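Pre-purchase site checklist: shoe sorting arm, Lukgate entry area
Completed 15 February 2022. Status: open, two items outstanding.
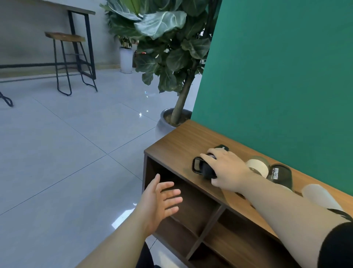 Budget for the Stilach arm was approved in January on the condition that the site be checked before a deposit is paid. The Kiditz unit is still the backup quote. Staff do the job by hand at present, and the time allowed for it in the business case is 14 hours a month. Both suppliers quote on closed footwear, so the gripper trial needs to cover open slides as well. The slippers on the cabinet top sit side by side in a row, and a hand can take one over the upper strap. Ask each supplier whether their gripper can do the same without knocking the neighbouring slipper. Some straps have a translucent look, so vision should be tested on those too.

1. Floor level and sound at mounting point
Pass. Large glossy tiles. Supplier to confirm fixing method before drilling.

2. Glare
Comment. Overhead lights reflect off the tiles. Get a price for diffusers, not in current budget.

3. Clear reach to cabinet top
Fail. Fig tree in grey pot stands at the back left corner and the leaves spread wide. Move pot before the trial.

4. Access to cubbies
Pass. Open front, no doors. Arm must reach past the vertical divider.

5. Walkway
Pass. 60 cm kept free beside the proposed guard line. Bar table and stool to stay where they are.

6. Power
Fail. No dedicated circuit. Electrician's quote is $393, to be added to the install line.

7. Emergency stop
Comment. Stilach includes one. We want 2, one at each end. Kiditz to advise price.

8. Hands near moving parts
Comment. Staff will still straighten slippers by hand. Lockout procedure needed before handover, and Thaweesak to include it in the training quote.

9. Spare gripper pads
Not priced. Ask for the first year's supply as a separate line.

Deposit on hold until items 3 and 6 are closed. Recheck both and attach the electrician's invoice to this sheet.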